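To: Members' list, Vanano Travel Cooperative
From: Magdolna Mészáros, Itineraries Office
Date: 2021-03-04
Subject: Re: Spring circuit - change of second overnight and revised transfer times

Dear members,

Thank you to all who replied to the January circular. The office has received a number of questions on the spring circuit, and the most complete set came from Thodoris Christodoulou. With his permission I quote his message in full, and the answers follow below. Members who sell the circuit under their own name are asked to read this message to the end before issuing any further documents to travelers.

Thodoris Christodoulou wrote:

> Dear Magdolna,
>
> We have now been through the draft program for the spring circuit with our sales desk, and there are several points we would like settled before we print.
>
> First, the draft still lists the second overnight at Chiriac, but our booking confirmation gives Fivel. Which of the two is correct? If it is Fivel, the walking tour on the third morning can't begin at the hour shown, as the coach would need to leave before breakfast is served.
>
> Second, the single room supplement does not appear anywhere in the draft. Our travelers ask about it before they ask about anything else.
>
> Third, the boat crossing is described as "included" on page 2 and as "optional" on page 5. We have sold it as included and would like to be able to keep that promise.
>
> Fourth, may we have a firm date by which names must be with you? The draft says "in good time," and our agents read that in very different ways.
>
> Finally, several of our repeat travelers have asked whether the old town guide from the last circuit will be leading again. They were very pleased with her.
>
> With kind regards,
> Thodoris Christodoulou

The second overnight will be at Fivel. The draft circulated in January was prepared before the rooms were confirmed, and the reference to Chiriac should have been removed. Chiriac remains in the program as a lunch stop on the second day. Members who have already named Chiriac as an overnight in printed material should send a correction to every traveler holding a booking. The office can supply a short text for this purpose on request.

As a result of this change, the third morning has been moved back. Breakfast at Fivel will be served as usual, the coach will leave when breakfast has finished, and the walking tour will start on arrival. The visit to the covered market, which came before the walking tour in the draft, now comes after it. The two parts keep their full length. Only the free time before dinner has been shortened.
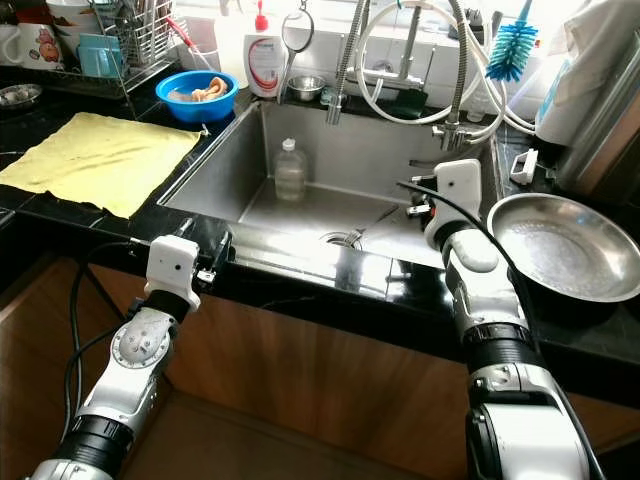
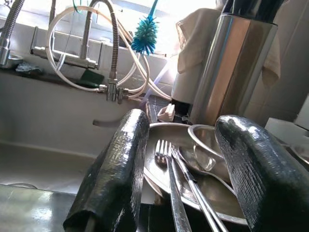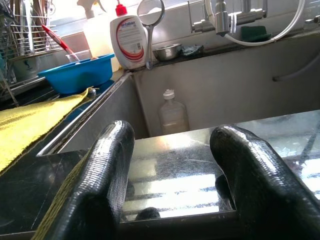

By Magdolna Mészáros, Itineraries Office
With contributions from Darius Pîrvu, Transport

On the single room supplement, the omission was ours. Single rooms are limited to 5 for each departure, and they are allotted in the order in which written requests reach this office. A request made by telephone does not hold a room. The supplement is charged per night and will be shown on its own line in the revised price sheet, so that members may quote it separately if they wish. Travelers who book alone and are willing to share will be matched where possible. If no match can be found, the supplement is payable, and members should say so plainly at the time of booking.

The boat crossing is included. Page 5 of the draft is wrong on this point. Please note, however, that the operator may cancel a crossing in high wind, and that the decision rests with the operator alone. In that case the group will travel by the lake road. The lake road adds to the time on the coach, and the driver will make one rest stop on the way. No refund is due for a crossing replaced by road transfer, and the booking conditions have been amended to state this clearly.

Names are required 15 days before departure. The list should give each traveler's name exactly as it appears in the travel document, together with any dietary needs and any difficulty with stairs. This last point matters at Fivel, where the house has no elevator and the upper rooms are reached by a narrow staircase. Ground floor rooms exist but are few. If the office learns of a need only on arrival, the hotel may not be able to help.

As to the guide, Domnica Enache has agreed to lead the old town walk on the first 2 departures. For the later departures the guide has not yet been confirmed, and members are asked not to promise any guide by name in their brochures. Ecaterina Tănase will continue to meet groups at the station and will stay with them until the rooms have been handed out.

Darius Pîrvu asks me to add the following on transport. The coach will collect travelers at the east exit of the station, where there is a covered waiting area. The west exit is closed to coaches. One large suitcase and one small bag per person can be carried - anything more must be agreed with him in advance. Folding wheelchairs and walking frames are carried free of charge and do not count toward the allowance.

A word on the Festavlow evening. Several members have asked whether seats at the open-air concert may be sold as part of the circuit. They may, provided that the seats are requested together with the list of names. The organizers will hold 11 seats per departure for our groups. Seats not claimed in the list go back on general sale, and the office can't recover them afterward. Dinner on that evening will be served early for the whole group, including those who are not attending.

The revised program, price sheet and booking conditions will be sent to this list as a single file. It replaces all earlier versions, including the draft sent in January and the corrections some members received individually. Please destroy or clearly mark any older copies kept at your sales desks.

Further questions on rooms and names should be sent to me. Questions on coaches, luggage and the crossing should go directly to Darius Pîrvu. When replying, please keep the subject line unchanged and remove the quoted text you are not answering.

Yours sincerely,

Magdolna Mészáros
Itineraries Office
Vanano Travel Cooperative

You are receiving this message as a registered member of the cooperative. To change the address at which you receive list mail, write to the office from the address currently registered.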